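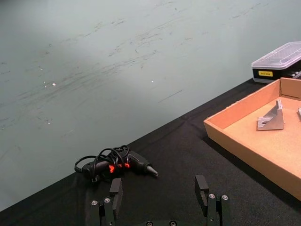
Tobiloba Garba wants the wrist cable strain-relieved before anyone runs another long job, and thinks hot glue will let go once the joint has been cycling for a while.

26/02/2026, Gratlow bench

Fair point on the glue. It went on in December as a stopgap and the bead behind the wrist has been redone since. Plan is a printed clip with one screw, glue only as a filler behind it. Gun is on the black cloth with its cord coiled on top, indicator lit. Bracket is in the cardboard tray.

Gripper: both fingers back on, pads square to each other by eye. Opening set to 44 mm in the config – it was 50, and the left finger reached its stop before the controller thought it had. Homing repeats now.

Ran 1000 open/close cycles on the Sani script, no load. 3 missed steps logged, all on closing, all in the first stretch. Current limit left alone until I know if that is the driver or the supply. Gaden supply is next to be swapped in.

Wrist camera: exposure locked, autofocus off. Black fingers over black cloth give the edge detector very little to work with. Try a lighter cloth, or tape on the pad edges.

To do:
clip, version 2, thicker wall
repeat cycles with the clip on
ask Brudidia for the longer cable
drill second hole for the bracket – check clearance first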